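Hand-held grippers: fingertip lining and tag placement
Board: End effectors and teleop
Started by flatbed_ruth, April

flatbed_ruth
We are picking a hand-held gripper for data collection and have two on loan, the Umimska and the Zarnari. Both have a wide lens at the front and a tag block on top for tracking. We've been through 60 pick-and-place runs with each, same operators, same table height.

The Umimska is lighter. I put both on the kitchen scale and the Zarnari came out 330 grams heavier, and you feel it after an hour. On the other hand the Umimska lost tracking on 49 of its runs when I count even a short dropout, and the Zarnari didn't come close to that. Anyone here used both?

kettlehole
Only the Umimska. 49 out of 60 is not normal. Which firmware, and how high is the tracking camera?

flatbed_ruth
Firmware is whatever it shipped with, I'll check. Camera is on the wearer's chest.

kettlehole
Then I'd look at the mount before the gripper. If the camera sits too low the tag goes out of view every time the operator reaches down.

h_alaoui
Agree with looking at the mount, but I don't think it explains the difference between the two. She used the same mount for both. The Umimska tag is smaller and printed on glossy stock. Under overhead tubes it washes out at certain wrist angles. We reprinted ours on matte paper and most of the dropouts went away.

Hicham Alaoui
Ukby test bench

kettlehole
Fair, I missed that it was the same mount.

nine_volt
Going to disagree with the whole approach. Put the camera on the wall, or put two up, and stop hanging things off people. We ran a Nkosi controller with fixed cameras for a year and tracking was never the problem.

h_alaoui
Works if your people stay in one spot. Ours walk between stations. The second they turn around a wall camera is looking at their back.

nine_volt
So add a third.

sibel_e
We went the same way as Hicham and kept everything on the body. More to charge and more cables to snag, but you can change rooms without calibrating again. Our setup, seen from the other gripper:
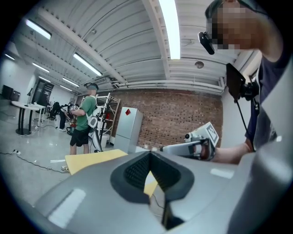
Left gripper view, tag block on the right one.

Ruth, the part I would compare first is the lining inside the V. Ours is black rubber with fine ribs. Before that we had smooth pads, and thin flat parts slid out when you tilted your wrist. The ribs fixed most of that. The drawback is dust. Clean them with a damp cloth at the end of the day or the grip goes off.

Sibel Erdem

flatbed_ruth
Thanks, useful. The Zarnari pads are smooth and the Umimska ones are ribbed, so that's one point back for the Umimska. I hadn't thought to test with tilted flat parts. All of ours were blocks.

kettlehole
Try sheet stock too. It bends in the V and a smooth pad can do better there. Ribs leave marks on soft foam, if you handle any.

sibel_e
I haven't seen marks on foam, but we don't squeeze hard. Could be your spring.

kettlehole
Could be. Ours is the stiff one.

nine_volt
Still say fixed cameras. What do you do about the cable hanging off the chest bracket?

sibel_e
Velcro tie when it gets in the way. It caught twice last month.

flatbed_ruth
Plan for now is matte tags on the Umimska, mount raised 2 inches, then the same runs again with flat parts added. Only one change at a time, so tags first. Firmware is one version behind, by the way. I'll leave it alone until the tag runs are done.

h_alaoui
Measure the new tag after printing. Ours came out of the printer slightly small and the distance readings were off until we put the real size in the config.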